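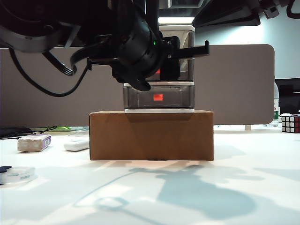 Two drawer units, stacked, under a black robotic arm.

The museum at Corngate has put its minerals away. I went in January to see them and found the long gallery given over to four large screens, a bench and a sentence on the wall asking me how rocks made me feel. They used to make me feel that I was looking at rocks.

The old display had 400 specimens in it, each with a typed label giving a name, a place and not much else. The new one has 189. The rest are in the store at Tesstead, where you may see them by appointment, provided you know what to ask for. I don't. I never knew I liked the Brunach garnets until I walked into the corner of their case.

I am told the labels were the trouble. Visitors found them dry, and some people walked past without reading any. I dare say they did. People walk past most of the books in a library too, and we haven't yet replaced the shelves with a short film about paper.

The Olivares bequest has suffered worst. It was a muddle of a collection, put together by a man with money and no system, and the old curators had the good sense to leave it a muddle. You could stand there and disagree with him. Now 2 of his pieces are on plinths under a purple light and the film explains that he was passionate – a word that covers a great deal of bad buying.

Keep the bench, by all means. It's a good bench. But put it in front of something, and bring the garnets back from Tesstead while there is still somebody on the staff who can tell which box they're in.

5 May 2019

Contact us | © 2019 All rights reserved | Back to top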